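**Ticket: white residue and slow drip from refill container, utility room**
Opened by: Annatjie Ngcobo
Assigned to: Aidan Mac Carthaigh
Status: open, waiting on parts

**Reported problem**

The large rinse aid container on the utility room shelf leaves a ring on the wood every morning. I wipe it up and it comes back. The level also seems to go down faster than we use it. The cap is on tight. I have tried a second cap from the old container and it made no difference.

**Aidan, first reply**

Please do these before we order anything:

1. Empty the container into the spare Coslow jug.
2. Rinse it twice with warm water and leave it upside down overnight.
3. Check the cap liner for a split.
4. Fill it with 1000 ml of plain water, stand it on a dry paper towel and look again after 12 hours.

Write down where the towel is wet. If it's under one side only, mark that side on the container with a pencil.

**Annatjie, reply**

Steps 1 to 3 done. The liner is fine. I filled it at 7 p.m. and looked at 7 a.m. The towel was wet in a patch the size of a coin, toward one side of the base. The shelf was dry everywhere else. The neck and shoulders were dry too, so I don't think it is coming from the top.

I couldn't find a crack by running a fingernail around the bottom edge. Bernadette tried it as well and felt nothing.

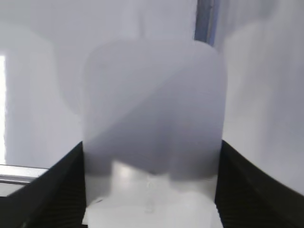

Cracks in this kind of plastic are hard to see unless light comes through from behind. The container is frosted and only lets light through unevenly, so a gray shadow across the side can hide a fine line or look like one. The bright part down by the base is easier to read. There is a thin, pale strand there with a small loop near the top, and I would like to know if it wipes off. If it does, it's lint or a bit of thread and we can forget it. If it stays put, go over it with a fingernail and tell me what you feel.

- Aidan

**Annatjie, reply**

Wiped it with a damp cloth and it came off. Repeated the towel test with the container turned half a turn on the shelf. The wet patch moved with it, so the leak is in the container and the shelf is not the cause.

**Aidan, update**

Thanks, that settles it. I don't want to glue this one - the glue we have does not hold on this plastic, and Teresa already lost a Warkus bottle that way in August.

- Replacement container requested from Rilberg, same neck size so the current cap fits.
- Keep the rinse aid in the Coslow jug until then, with the label facing out.
- Sand the ring on the shelf lightly once the wood is dry. Dymphna has the fine paper.
- Old container can go in recycling after one more rinse.

Leaving this open until the new one has passed the same towel test.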